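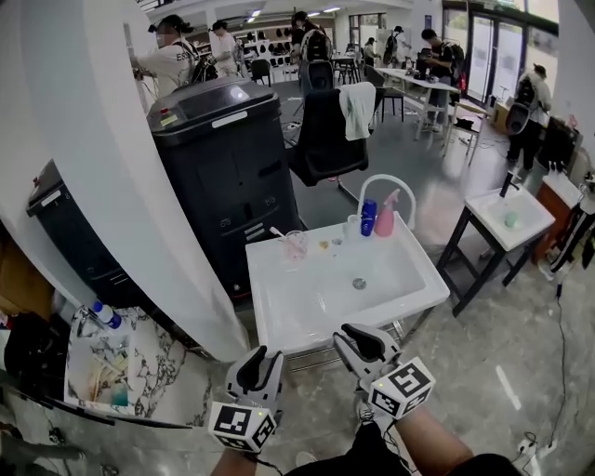

White ceramic basin on its metal stand, drain in the middle.

WATER OFF WEDNESDAY – PLEASE READ

Quick one as the plumber only confirmed last night. Water goes off to the whole Nerkside building at 11 on Wednesday, back by mid afternoon if all goes well. Both floors, kitchen too. Fill your kettles before then. Toilets will flush once and that's your lot.

Why – the old shutoff valve under the stairs has been weeping since spring and the plumber won't touch anything else untill it's swapped. Fair enough. Parts came to $519, labor on top, and we have 1,000 set aside in the repair fund so no extra ask this month. Rents stay as they are.

After the water comes back on:
Run the cold tap for a few minutes before drinking. Might be brown at first. Then the hot.
Unscrew the little mesh thing on the end of the faucet and rinse it, grit always collects there.
If your drain is slow, tell us now, not in August. Plumber is here anyway and will look at it the same day.

On slow drains – coffee grounds. Again. Also plaster, paint sludge, and whatever went down the one by the Melta unit. Scrape into the trash first, wipe with a paper towel, then wash. Please no drain cleaner from the store, the pipes on the Trullard side are old and it eats the seals.

Other bits. The back gate code has changed, ask at the desk. Bike rack has room again. Still 58 keys on the books and a few not signed for, so check your hook adn put your initials on the sheet.

Next newsletter when there's news. Questions to the desk, mornings best.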